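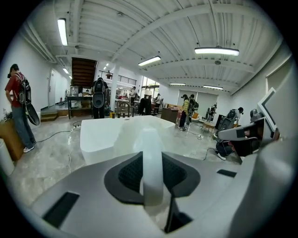 Mahuika Project: Progress Report to the Funder, Second Reporting Period

Summary

Work in this period moved from single-room collection to collection in a large shared interior with several people present. The goal of the project is unchanged: to learn manipulation policies from demonstrations recorded with hand-held grippers, and to run those policies on a fixed arm without recording any data on the arm itself. Collection is on schedule. Policy training is one month behind, for the reasons given under Issues.

Data collection

The target for the full project is 1,000 accepted demonstrations. At the close of the period 600 had been accepted, of which 274 were recorded at the Murnton site. The remainder come from the Hikulport lab. A demonstration is accepted when the pose track is continuous from first to last contact, the gripper width signal is present throughout, and the object is in its target zone at the end.

Murnton was chosen for its size and its mix of surfaces. The polished marble-patterned floor, the daylight from the far end, and the overhead fluorescent fixtures produce reflections and exposure changes that the Hikulport lab does not. People work and move in the background during recording. In the first period we cleared the room before each run; this practice has been dropped. Operators crouch for floor-level tasks and stand for table-level tasks, and both postures are now covered in the collection plan.

Method changes

2 changes were made to the recording procedure.

First, each session now begins with a slow sweep of the room before any object is touched. The sweep builds the map against which all later poses in the session are estimated. Under the old procedure the map was built from the first demonstration, and an error in that demonstration carried through the rest of the session.

Second, paired recordings share a single map. When a pair of grippers is used on one object, both tracks are solved in the same coordinate system, and the distance between grippers is checked against a known starting fixture. Recordings that fail the check are set aside and not repaired by hand.

Results

The main result concerns background motion. We trained the same policy twice on equal numbers of demonstrations, once with cleared-room data only and once with a mix of cleared and occupied rooms. Both were tested on the arm in Hikulport on the block relocation task. With the room empty, the two performed at the same level. With people walking behind the work area, the cleared-room policy often paused before the grasp or closed early, while the mixed policy completed most trials. We regard this as preliminary. The test covered one task and one arm, and the starting positions of the block were not fully balanced between conditions.

Large, smooth, light-colored objects remain difficult. They offer few features for tracking when they fill much of the view, and most rejected floor-level recordings failed during the final approach. Slower approach speed reduced the rejection rate but lengthened sessions.

Issues

The Denden processing software needed a rewrite of its time alignment step after a drift was found between the gripper width signal and the video. All earlier recordings were reprocessed. This accounts for the delay in training. No recordings were lost, but a small number changed status from accepted to rejected, and the totals above reflect the corrected status.

Next period

Remaining collection will be split between the two sites, with priority given to paired recordings. The background motion test will be repeated with balanced starting positions and a second task, drawer closing. A draft of the collection protocol will be sent to the program office in December. No change to the budget is requested.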